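Vakurwood show flat, interiors: progress report for June
Prepared for Zlata Antoniuk, Gudard

The living room and hallway are done, and I have signed both off. The rest of this report is less cheerful.

The hall paneling went up to the drawings, stained two shades darker than the sample board. Junpei Aoki likes it. I still think it makes a narrow hall narrower, and I would want to see it with the evening lamps on before we repeat it in the other 17 flats.

Postevitz has now moved the delivery of the long sofa twice. Their latest letter promises it in four weeks and blames the fabric mill. I called the mill myself and was told the cloth shipped in May, so I would not plan the opening around that letter.
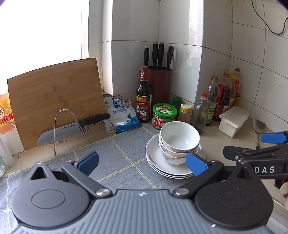
Lighting is the other open item. Shigeru Yagi wants paper shades throughout, on the grounds that they photograph well. They do, but people will be walking through this flat all summer, and paper at shoulder height gets torn. I have asked Kamata to price a linen version – same shape, same fittings – and expect their figures before the next payment is due.

On money, we have $200 left in the accessories line, with the bedroom rug still to buy. Tsutomu Arai believes he can find one for that. I have seen what $200 buys in that size and would rather leave the floor bare.

Decisions needed from you: whether to hold the Postevitz deposit, and whether the dark stain goes any further than this flat.

Yoshinori Ebihara has the revised floor plans if you want them.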